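꼭두서니 염색 노트 (8월, 오후 늦게 씀)

지난번에 이어서 또 꼭두서니다. 이번에는 Bhardwaj에서 받은 뿌리 가루로 했고, 실은 늘 쓰던 Mivasari 양모 단사. 마른 상태로 달아 보니 122g이었다. 타래를 풀어서 다시 묶는데 묶음실이 너무 조여 있었다. 이대로 넣었으면 그 자리만 하얗게 남을 뻔! 묶음은 8자로 헐렁하게, 나중에 보는 사람도 이것만은 꼭 지켜 주세요.

매염은 전날 저녁에 명반으로 해 두고 밤새 담가 놨다. 주석산은 조금만. 예전에 많이 넣었더니 색이 살구 쪽으로 확 돌아서 그 뒤로는 겁이 난다. 아침에 꺼냈을 때 손에 닿는 느낌이 약간 뻣뻣했는데 한 번 헹구니까 괜찮아졌다. 가루는 면주머니에 넣어서 미지근한 물에 먼저 주물러 줬고, 첫물은 누런 기가 많아서 버렸다(아깝지만 이걸 안 버리면 벽돌색이 된다). 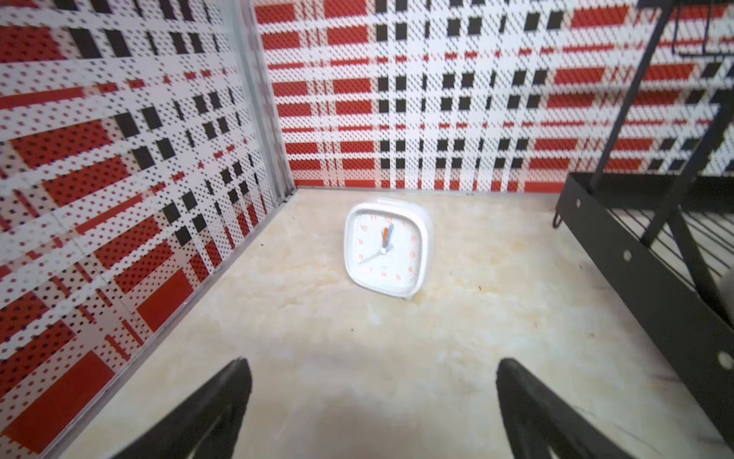

불 조절이 이번에도 제일 어려웠다. 꼭두서니는 온도가 올라가면 갈색이 금방 따라 나오니까 김이 슬슬 오르는 정도에서 멈춰야 하는데, Cillitz 전열기가 한 칸만 올려도 훅 달아오른다. 그래서 켰다 껐다 하면서 20분마다 타래를 한 번씩 뒤집었다. 목표로 잡은 색은 흰 알람시계 문자판의 주황빛 도는 빨간 숫자, 딱 그 색이다. 흰 바탕 위에 있으면 그 정도만 돼도 충분히 빨갛게 보인다. 첫 타래는 그보다 훨씬 탁하게 나왔고, 둘째 타래는 꽤 가까웠다. 둘째에는 탄산칼슘을 한 꼬집 넣었는데 그 덕인지, 온도를 덜 올린 덕인지는 모르겠다. 한꺼번에 두 가지를 바꿨으니 비교가 안 된다. 내가 늘 하는 실수다.

헹굼물이 생각보다 오래 붉었다. 세 번째 물까지는 눈에 띄게 빠지더니 네 번째부터 맑아졌다. 식초는 안 넣었다. 누가 넣으면 좋다고 해서 예전에 해 봤는데 빨강이 주황으로 밀려서 영 마음에 안 들었음.

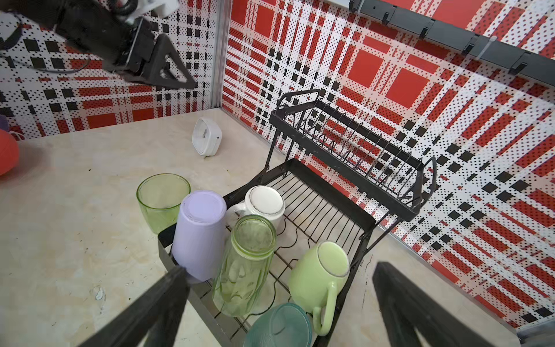 남은 염액으로 철 후매염도 조금 해 봤다. 작은 타래만 따로 떼서 황산제일철을 아주 묽게 탄 물에 담갔는데, 넣자마자 색이 가라앉으면서 보라 섞인 회색이 됐다. 예쁘긴 한데 조금만 더 두면 그냥 진흙색이다. 이걸 뭐라고 적어야 다음에 알아볼까 하다가, 식기 건조대에 엎어 둔 라벤더색 플라스틱 컵을 기준으로 삼기로 했다. 그 컵 색에서 밝은 기를 빼고 먼지를 한 겹 씌운 느낌. 옆에 있는 반투명한 초록 유리컵 쪽은 나중에 쪽이랑 양파 껍질을 겹쳐 염색할 때 목표색으로 써 볼까 싶다. 유리처럼 비치는 맛은 실로는 절대 안 나오겠지만 색조만이라도! 참고로 철 쓴 그릇은 부엌 쪽에 절대 갖다 놓지 말 것. 염색용 그릇에는 빨간 테이프를 붙여 놨다.

pH 종이는 거의 다 썼다. Iltier에 주문 넣을 때 증류수랑 같이 시키기. 수돗물로 한 것과 차이가 나는지 제대로 본 적이 없어서, 다음에는 물만 바꿔서 해 볼 생각이다.

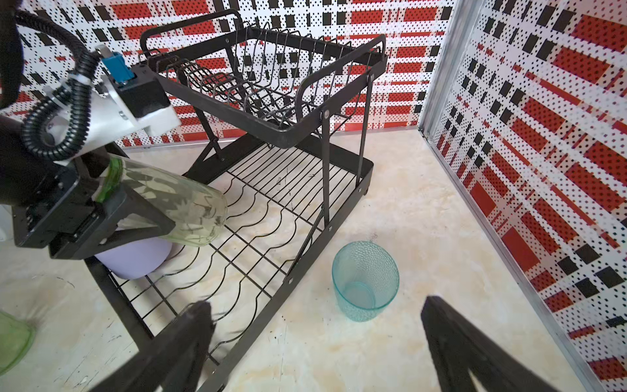 건조는 창가 그늘에서. 큰 타래는 봉에 걸면 되는데 문제는 자투리 시료다. 짧은 실을 감은 카드가 자꾸 쌓이고, 겹친 자리에 서로 색이 묻는다. 집게로 줄에 매달아 봤더니 집게 자국이 남고. 그래서 생각한 게 검은색 2단 식기 건조대다. 위쪽 바구니에 접시 세우는 칸막이가 한 줄로 쭉 서 있으니 카드를 칸마다 한 장씩 꽂으면 서로 닿을 일이 없다. 아래 단은 물결 모양 철사로 된 바닥이라 작은 타래를 눕혀 두면 밑으로도 바람이 통할 것 같고. 다만 철사에 젖은 실이 오래 닿으면 어떨지 걱정되니 처음에는 버려도 되는 실로 시험해 볼 것. 물론 염색 전용으로 새로 하나 사서.

다음에 할 일
- 탄산칼슘만 넣고 뺀 시료 두 개, 온도는 똑같이
- 햇빛 견뢰도 카드: 반은 가리고 반은 내놓기
- 뿌리 가루 찌꺼기 말려 둔 것 한 번 더 우려 보기. 연분홍이라도 나오면 이득
- 저울 건전지!

그리고 둘째 타래는 아직 감지 말아 주세요. 속까지 마르면 제가 색 카드 하나 떼어 놓을게요.

최근 기록
양파 껍질, 명반 양을 줄여 본 날
쪽물이 죽은 것 같을 때
Mivasari 단사와 합사 비교
면주머니 꿰매는 법 메모
헹굼물 버리기 전에 확인할 것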